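Trocar o saco do lixo ainda é prova difícil para braços robóticos

Ensaio da Clinolik com o sistema Onamier mede nove tarefas domésticas; película fina e aro solto concentram as falhas

A substituição do saco num balde do lixo, operação que um adulto executa sem pensar, continua entre as tarefas domésticas com pior desempenho em manipulação robótica. É o que indica o relatório intercalar divulgado em abril pela Clinolik, empresa de integração que ensaia o sistema de dois braços Onamier em habitações mobiladas.

O programa abrange nove tarefas, da recolha de loiça à dobragem de toalhas, e soma até agora 966 tentativas registadas. A troca do saco ficou em oitavo lugar na taxa de conclusão sem intervenção humana. Só a colocação de uma capa de edredão teve resultado inferior.

O protocolo usa baldes redondos correntes e sacos de supermercado ou de rolo, sem marcação auxiliar. O operador não prepara a divisão: o que está no chão ou em cima dos assentos fica onde está, e o planeador de movimentos tem de contar com isso.
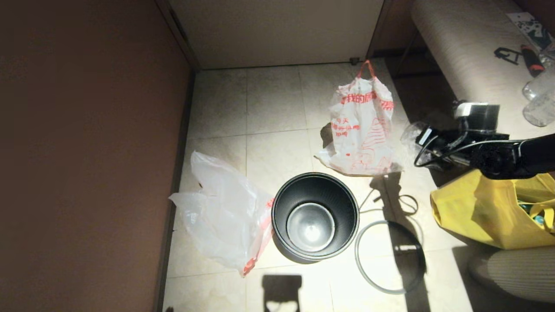 Onde o sistema falha

A Clinolik divide a tarefa em quatro fases: separar as duas faces do saco, abrir a boca, introduzir o fundo no balde e virar o bordo sobre o aro. As duas primeiras consomem a maior parte do tempo. A película adere a si própria, reflete a luz de forma irregular e, quando translúcida, deixa passar a textura do pavimento, o que degrada a estimativa de profundidade.

Segundo Ivars Mägi, responsável pelos ensaios, a dificuldade é sobretudo de perceção. «A pinça tem precisão para segurar uma folha destas. O que falta é saber, com fiabilidade, se está a segurar uma folha ou duas», afirma.

A terceira fase depende do ar retido. Um saco mal aberto forma uma bolsa que impede a descida do fundo, e o sistema interpreta a resistência como contacto com a parede do balde. A equipa alterou em março o limiar de força para distinguir os dois casos — com ganhos que o relatório classifica de modestos.

As sombras são outra fonte de erro. Com sol direto, a estrutura dos próprios braços projeta contornos escuros sobre o plástico claro, e a segmentação tende a tratá-los como objetos. O relatório recomenda repetir as tentativas em várias horas do dia e não excluir as condições de luz forte da amostra.

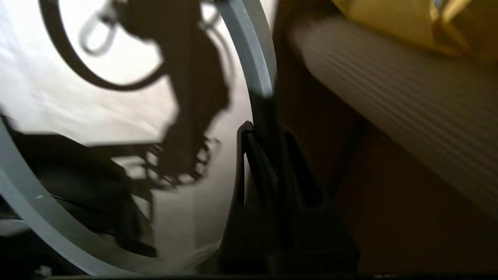
Pinça junto ao aro, com sombras projetadas sobre a superfície clara.

Dois braços, um aro

A quarta fase exige coordenação. Um dos braços imobiliza o bordo enquanto o outro percorre o perímetro e ajusta a película. Se a tensão for excessiva, o saco solta-se do lado oposto; se for insuficiente, o bordo escorrega para dentro com o peso dos primeiros resíduos. O balde, leve e sem fixação ao chão, desloca-se com facilidade, e cada deslocação obriga a recalcular a posição do aro.

As pinças do ensaio têm dedos estreitos, solução escolhida para trabalhar junto a paredes curvas. A área de contacto reduzida facilita a entrada entre o saco e o plástico rígido, mas aumenta a pressão local e o risco de rasgar a película.

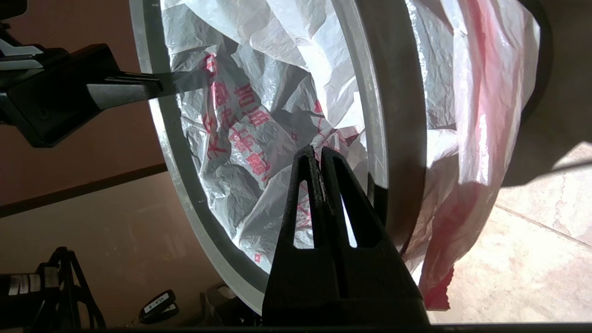 A Clinolik considera a fase concluída quando o saco cobre todo o perímetro e suporta uma carga de teste sem ceder. O critério é mais exigente do que o habitual em demonstrações comerciais, em que basta o saco ficar dentro do recipiente. Aplicado o critério menos severo, a tarefa subiria duas posições na tabela.

A Avotiņš, que fabrica equipamento de limpeza para lojas e acompanha o programa como parceira industrial, tem interesse direto no resultado. A empresa prepara o Trunduler, um carro autónomo de recolha de resíduos para superfícies comerciais, e pretende que a reposição dos sacos deixe de ser feita por pessoal de piso. Justinas Avotiņš, diretor técnico, admite que a primeira versão sairá sem essa função. «Em loja podemos escolher o balde e o saco. Numa casa, não. São problemas com graus de dificuldade diferentes e convém não os misturar», diz.

Entre as opções em estudo para o Trunduler está um aro com mola que prende a película sem necessidade de a virar, eliminando a quarta fase. Mägi reconhece a utilidade da solução em ambiente comercial, mas não a incluirá no protocolo doméstico, que só admite objetos de uso corrente.

O relatório não avança datas para uma utilização sem supervisão. A próxima série de ensaios mantém as nove tarefas e acrescenta o fecho e a remoção do saco cheio, operação até agora deixada de fora por causa do risco de derrame sobre os cabos. Os registos de força e de posição serão facultados a grupos académicos mediante pedido.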